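Ellgate Stays Help Desk
Home | Bookings | Airport Parking | Extras | My Tickets | Log out

Ticket: Breakfast add-on charged twice, room upgrade missing from confirmation
Status: Closed
Opened by: Thomas Galli
Handled by: Marius Chiriac, Bookings Support
Property: Rangel Airport Hotel, Clumberg

Thomas Galli, 9:14 am
I booked a room with parking at the Rangel for the night before our flight in May. During checkout I added cooked breakfast for 2 and the upgrade to an executive room. The confirmation email shows breakfast on two separate lines and doesn't mention the upgrade at all. My card was charged for everything, including the second breakfast. Please remove the extra breakfast and confirm that we have the better room.

Marius Chiriac, 9:50 am
Thank you for the details. I can see the booking. The room type on our side is executive, so the upgrade was taken and paid for. The hotel has it as standard double. I'm checking why the two don't match. Did you use the back button at any point, or refresh the payment page?

Thomas Galli, 10:05 am
I went back once to change the arrival time. The page had logged me out and I had to sign in again. The breakfast box was unticked when I got back, so I ticked it.

Marius Chiriac, 10:31 am
That explains the breakfast. When a session runs out after 20 minutes, the extras page shows empty boxes even though the items are still in the basket. Ticking the box again adds a second one. I have removed the duplicate and sent the refund. It can take a few working days to show on your card.

The upgrade is a separate problem. Extras are sent to the hotel through Potitia, which is the system the Rangel uses for its room list. The message with your upgrade was rejected. I have asked for it to be sent again.

Attachments (2)

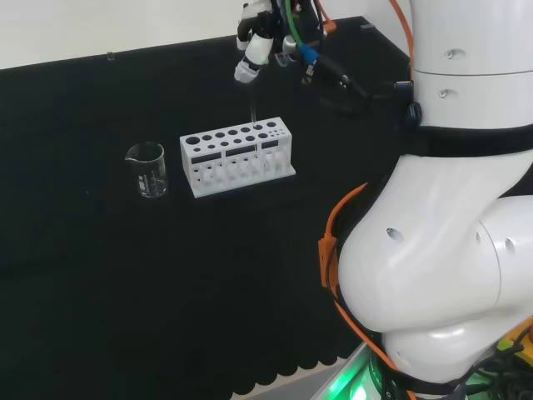
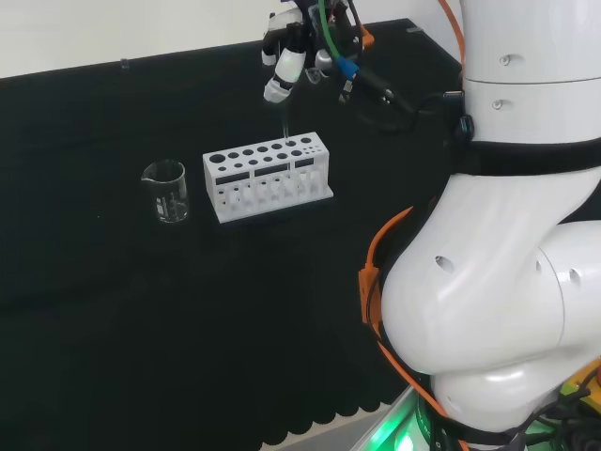 White rack and robot arm at the black-covered table, both pictures

Marius Chiriac, 11:20 am
Second attempt also rejected. The error says the room code is not recognized. I compared the code we send with the list from the hotel, and the executive rooms were given a new code when they were moved to another floor. Our list still has the old one. Standard rooms are not affected, so those bookings have been going through as normal.

Steps taken so far:
- Duplicate breakfast removed, refund issued
- Upgrade message sent again, failed
- Old room code found in our list for the Rangel
- Request made to update the code

Thomas Galli, 11:42 am
OK. Do I need to cancel and book again? The price has gone up by 60 since I paid and I don't want to lose the rate.

Marius Chiriac, 11:48 am
No, please don't cancel. Your rate stays as it is. If you cancel, the parking goes too, and it would have to be booked again at the new price.

Marius Chiriac, 2:15 pm
The room code has been updated. I sent the upgrade a third time and it was accepted. I then called the front desk in Clumberg and they read the booking back to me: executive room, one night, cooked breakfast for two adults, late arrival noted. A new confirmation is on its way to you. The booking reference is the same, so the parking barcode you already have will still work.

Thomas Galli, 2:40 pm
Got the new email. Breakfast is on there once and the room is right. The parking section says to arrive at the hotel first and then move the car. The first email said the opposite.

Marius Chiriac, 3:02 pm
The new one is correct. Check in at the desk, give them your registration number, then drive round to the barrier. The wording was changed recently and the older email used the previous text.

Thomas Galli, 3:10 pm
Fine. You can close this.

Internal note, Marius Chiriac
Roughly 200 bookings went out with the old executive code. List passed to the extras team to send again. Session timeout on the extras page logged as its own ticket. Leave the Rangel upgrade on sale, new orders are going through.

Was this ticket helpful? Yes (3) No (0)
7 comments | 0 shares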